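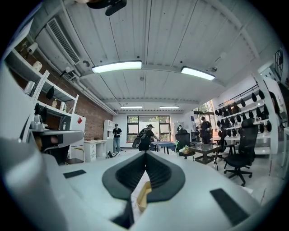
By Vega Esteban | Feb 25, 2024

Home | Town | Culture | Food | Archive

Floor Stevens has sung in the choir of Drornholm for 5 years, and in May she will conduct it for the first time. When I meet her in café Peeters she has her scores with her in a plastic bag.

"I did not ask for it," she says. "Our conductor moved to Plisard and somebody had to give the first note."

The choir sings mostly old work songs. Stevens has collected 79 of them, many from people who remembered only one verse. What does she do with the rest? "I leave it open. We hum. I don't like to write new words for dead people."

She is strict about breathing and not so strict about reading music. Half of the altos learn by ear. "They are the ones who look at me," she says, and she drinks her coffee, that has become cold during our talk.

The concert will be in the old church, where there are 369 seats. I ask if she is nervous. She thinks long about it. "For the second song, yes. It begins very low and the basses always start to laugh."

After the summer she wants to try a song in three languages.

Related
Drelero brass band looks for a trombone
Letters: the church bells at night
Singing after sixty

Comments (2)
marijke_b: I am one of the basses' wives. They laugh at home also.
Tomas: Is there still place for a tenor? I can't read notes.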